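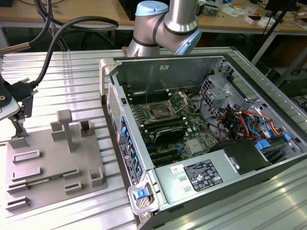
Petro Kuzmenko objects to the tense change in "Mahlangu," the long story in the May issue of *Brarum*. He writes that the past-tense paragraphs on page 19 "read like a different draft," and asks whether the editors missed them.

They were left in on purpose. The story is told in the present tense by a woman waiting for her husband at a ferry terminal. Whenever she remembers the first marriage, the verbs go into the simple past and stay there until a line break. The paragraphs on page 19 have no line break before them, so the change arrives in mid-scene. We discussed adding one. The writer wanted the two marriages to touch at that point, and we let it stand.

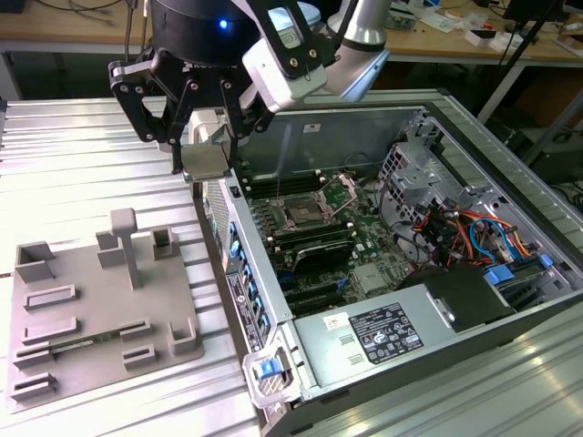

**Marthinus Steyn**
*Fiction Editor*

## Tense in submitted stories

The question comes up often enough that our working rules may be of use.

- Pick a base tense for the story and hold it in every scene that moves the plot forward.
- In a past-tense story, use "had" for the first verb or two of a flashback, then drop it. A full page of "had" is hard to read aloud.
- In a present-tense story, a flashback takes the simple past. "Had" is needed only for something earlier still.
- Come back to the base tense with a physical action or a line of speech. A thought is too weak a signal, as it could belong to either time.

Dialogue is exempt. People mix tenses when they talk, and a lover telling an old story at 4 in the morning may well say "so he comes in and I told him."

We do not correct a shift without asking. The query goes in the margin with the paragraph number, and the writer has 10 days to answer.

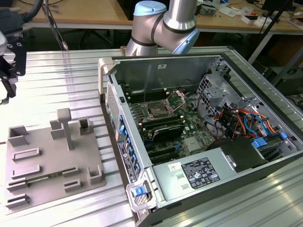
**Brarum Fiction Desk, Warnton**

Stories for the next issue should be sent as a single file, double spaced, with the base tense stated in the cover note. If the tense changes by section, list the sections. Kuzmenko's letter will run in full on the letters page, along with the writer's reply.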